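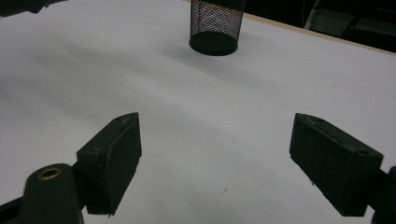

Ablation sur la tête de profondeur : perte de précision à l'approche des objets ajourés
posté par kelp_42, jeudi, 09:14

Je reprends la politique par imitation de Brondberg, entraînée sur 1492 démonstrations à la pince tenue en main, et je compare deux variantes : RGB seul, et RGB avec une tête auxiliaire de profondeur. Sur les objets pleins, la tête auxiliaire apporte un gain net à l'approche. Sur un pot cylindrique en maille métallique noire, posé sur plateau blanc mat, elle dégrade le résultat : 12 échecs sur 40 essais, contre 2 en RGB seul. Mon hypothèse : la paroi perforée laisse voir le fond clair en pointillé, la profondeur estimée oscille entre la maille et ce qu'il y a derrière, et la fermeture se déclenche trop tard. Même checkpoint de départ, même graine, mêmes positions initiales.

Répondre | Citer

ramure
jeudi, 09:51

Estimateur de profondeur gelé ou affiné avec le reste ? Avec celui de Prurard gelé, j'ai le même comportement sur un égouttoir.

kelp_42
jeudi, 10:02

Gelé. L'affinage ne tient pas en mémoire avec ma taille de lot.

octet_perdu
jeudi, 10:40

Je ne suis pas convaincu par la maille. Le plateau a des bandes d'ombre diagonales assez larges, plus une ombre diffuse à gauche de la base du pot. Un estimateur monoculaire peut très bien lire ça comme un relief. Il faut refaire la série avec un cylindre noir plein de même diamètre sous le même éclairage, sinon les deux causes sont confondues.

kelp_42
jeudi, 11:17

Les objets pleins de la première série étaient sous le même éclairage. Par contre aucun n'était noir, donc le contrôle manque effectivement sur ce point.

ramure
jeudi, 11:25

Autre piste : le rebord de base est plein, lui. Si la profondeur est correcte sur le rebord et fausse sur la paroi, ça se voit tout de suite sur la carte, sans relancer un seul essai. Trace l'erreur par bande horizontale.

octet_perdu
jeudi, 11:38

D'accord pour la carte, pas pour se passer du contrôle. Une erreur de profondeur localisée ne prouve pas que la politique s'en sert. Dans le protocole Tóth, on remplace la carte par une constante au test et on regarde si le taux d'échec bouge.

kelp_42
jeudi, 14:06

Carte tracée sur les séquences d'échec. Erreur faible sur le rebord, forte et instable d'une image à l'autre sur la paroi. Sur les bandes d'ombre, presque rien.

octet_perdu
jeudi, 14:30

Ça affaiblit mon objection sur les ombres. Celle sur la causalité reste entière.

nultby_dev
jeudi, 15:12

Dans Nultby, il y a une option qui masque les pixels à forte variance temporelle avant la perte auxiliaire. À activer à l'entraînement uniquement. Au test, chez moi, elle retirait aussi le bord des doigts.

kelp_42
jeudi, 15:20

Noté. Je lance le cylindre noir plein d'abord, puis le masquage. Je posterai les deux tableaux dans ce fil.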